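Andwood Sofa Care Guide
Section 9: Caring for the cord, cushions and carved rail

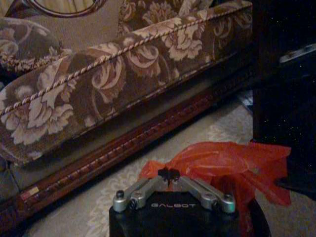
A few minutes each month keeps a patterned sofa looking wonderful!

1. Lift off any loose cushions and vacuum the seat on low suction, using the soft brush.
2. Run the brush along the piping, following the twist of the cord.
3. Dust carved moulding with a dry paintbrush – a 12 mm one is perfect for getting between the beads.
4. Buff the rail with a clean cotton cloth.

Note: Lemik wax is lovely on dark timber, but go lightly.

Caution: Keep wax and polish off the fabric. Never pull a loose thread – snip it level with the cloth.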